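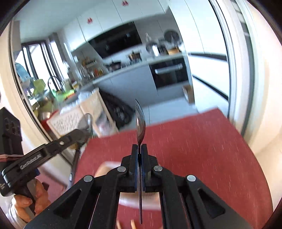
Spoon, red tablecloth, one of the pale curved chairs. Jandwood open day.

May 10, 2024

Writing this up quick before I forget it all. Went over to Bumholm for the Jandwood open day with Fahad and Iqra Warraich. Parking was a field. Sign for the field was behind a hedge, so we drove past it twice.

Jandwood do tables and chairs mainly, plus a tableware side they call Lurosa. Old dairy building, two floors, very steep stairs. Ground floor is the workshop and that's where the queue was. Þröstur Bundgaard took our group round - fast talker, knows his glues. They get through 115 chairs a month when it's busy, less in March when half the orders dry up. Backs are steamed and bent on site. Smells lovely. Loud though, bring something for your ears.

Upstairs is the showroom. Liked this more than I expected to. Big table with a red cloth on it, speckly when you get up close, and you're allowed to pick up the cutlery. Iqra went straight for the spoons. Plain stainless steel, thin handle, shallow bowl. Too shallow for soup if you ask me, fine for pudding. Fahad disagreed at length. The curved chairs in light beige are the ones I'd have. Good on the back, a bit low for me at the table - I'm tall, most people will be ok.

Also some white lattice work about the place, very pretty, must be a pig to dust.

Prices. A chair is 210 pounds, seconds are 100 if you don't mind a mark on the leg. I don't mind a mark on the leg. Seconds were nearly gone by the time we got down there so go there first, then do the tour.

Tea was run by Tahira Tarar and Shagufta Chaudhry in the yard. Cardamom buns, very good, ran out early. Loos are round the back past the timber store, not signposed at all.

Came home the Pickering way, roadworks, took for ever. Chair fits in the back of a hatchback if you take the parcel shelf out. Fahad's knees did not fit as well.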